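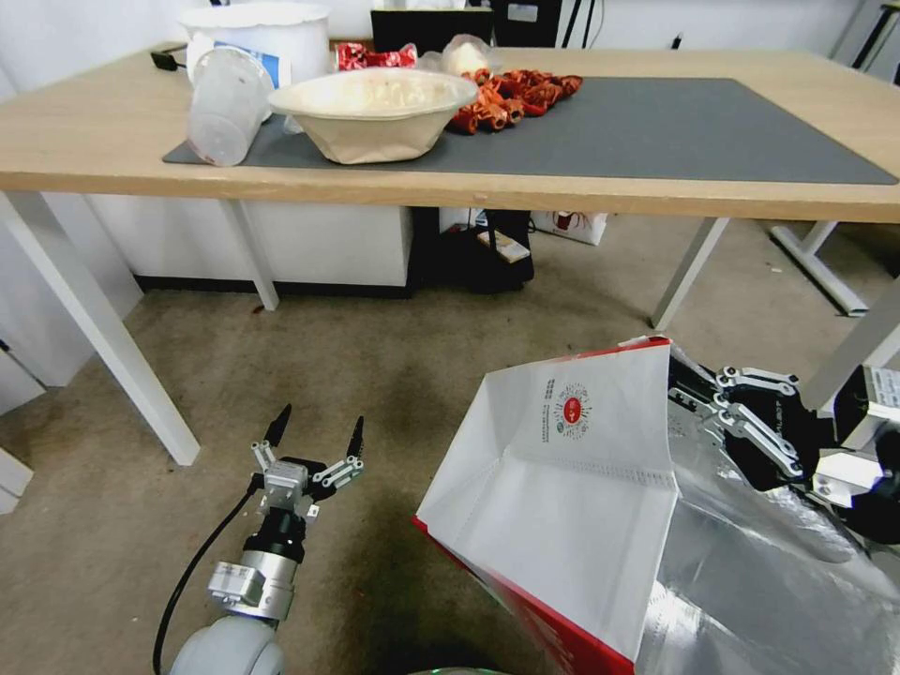 SPEAKER NOTES / PART 2: THE SNACK TABLE

Good afternoon, and thank you for staying after the coffee. My name is Azucena Ventura and I look after the shared room at Linberg. My talk is about a small matter, how we put food on one table when people eat at different hours.

Begin with the mat. It is dark gray, and on a light wooden table it shows you where the food should stay. Ask the audience: who has a mat at home? Wait for hands.

Then speak about the bowl. I like a paper bowl with a wide rim, because people can take it with one hand. Put it near the front. 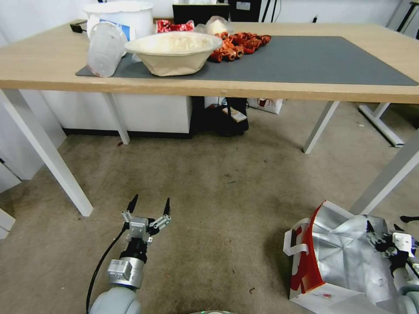
Slide 2. Beige paper bowl, with the red heap to its right.

Do not hurry on this slide. At the Rosales office they put the cups behind everything, and each person had to reach over the food. I wrote to them in January and they moved the cups to the left front corner. It is a small change, but I was glad.

Say also that the carpet must be looked at after every meal. Small pieces fall down and we walk on them.

Next point, fresh food and packed food. Keep the tomatoes in a clear container, so people see them without opening anything. 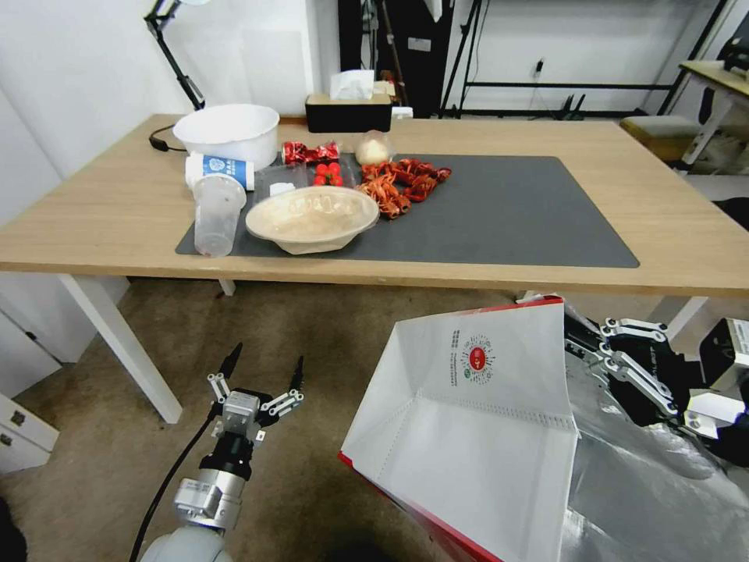 Bread should stay in its bag until somebody wants it. At Ravura they opened all the bread in the morning, and by lunch it was already hard. The tissues I prefer at the back, in the middle, where both sides can reach them.

(If there is time, tell the story of the 3 soups. If not, go on.)

Last slide. Speak slowly here, the people in the back rows need time to look. 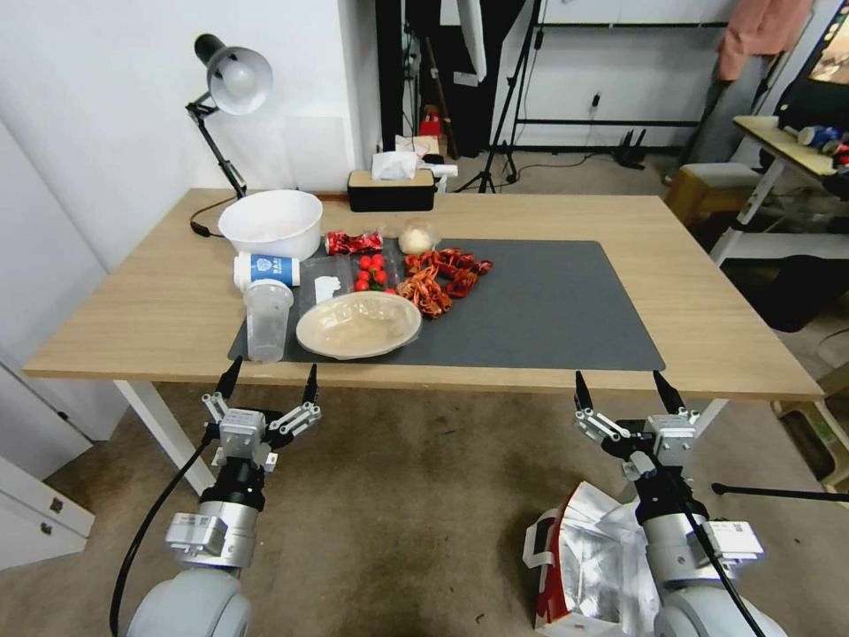
GENTON, May 29, 2022

Notes added after the rehearsal. The large plate should be empty when the guests arrive, and they fill it as they like. Mention that a lamp clamped at the back corner takes very little place on the table. Ask for questions. The microphone is on the left side of the stage, please remember to switch it off.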